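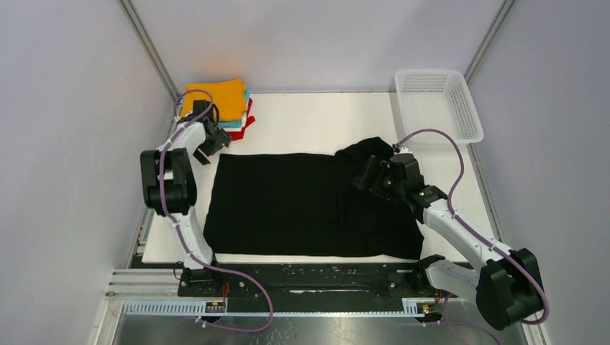

A reader in Brukville wrote in to say that the Skemeo steamer had left a line of small drips down the front of a dark cotton shirt, and asked whether the fault was in the unit or in the way it was held. The same complaint had come up in my own notes by the second day, so the answer takes up part of this review.

The Skemeo is a handheld garment steamer with a detachable tank, a two-position trigger and a flat metal faceplate. I used it through October on cotton shirts, linen trousers, one wool jacket and a set of polyester curtains. For comparison I kept a Le Roux dry iron on the bench, the same one used in earlier reviews.

Heat-up and output

The rated power is 2,000 watts. From a cold start with a full tank, the ready light came on in 24 seconds. Steam at the first trigger position is light and suits knits. The second position gives noticeably more, but the pump surges for a moment when the trigger is pulled, and the surge is where the drips come from. Water reaches the plate before the plate has recovered its heat.

Two habits reduce the problem. Point the head away from the cloth for the first burst, and keep the body within 45 degrees of upright. With the head tipped further down, mine spat regardless of how long it had been on. So the reader's question has a split answer: the pump control is poor, and the grip makes it worse.

Results by fabric

Cotton: fair. Soft wrinkles from storage came out in one pass. Hard creases from a packed suitcase did not, even with the plate pressed against the cloth and a towel behind it. The Le Roux removed them in two strokes. Plackets and collars are better left to an iron.

Linen: poor. The surface relaxed but the creases at the back of the knee stayed.

Wool: good. The jacket was hung, steamed from the inside first and left overnight. No shine on the lapels.

Polyester: good, at the first trigger position only.

For all of these I found it faster to steam first and fold once the cloth had cooled. Folding a shirt straight after steaming set a new crease at every fold line.
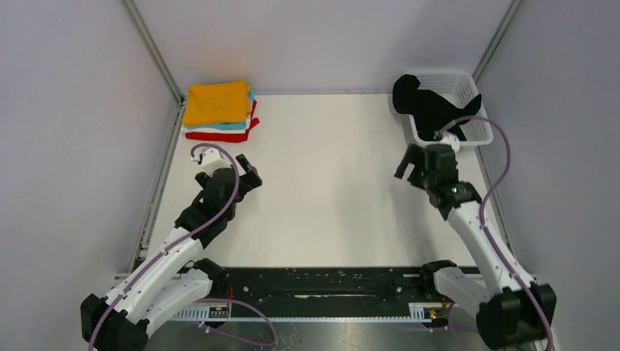 A full tank ran for 20 minutes at the first position. At the second it emptied far sooner, and I had to refill partway through the curtains. The tank seats with a quarter turn. The seal is a plain rubber ring, and it needs to be checked after each refill, as a slightly twisted ring leaks down the handle.

Cord, weight and noise

The cord is long enough for a door-mounted hanger but leaves the head at an angle if the outlet is behind you. Full, the unit is front-heavy, and my wrist was tired by the fourth shirt. The older Risden has its tank in the handle and balances better, though its trigger has no lock.

Verdict

Suitable for wool, synthetics and touch-ups before wear. Not a replacement for an iron if you own much cotton or linen. I would wait for a revised pump.

Posted Sunday, November 3, 2019

Contact | Copyright 2019 | Back to top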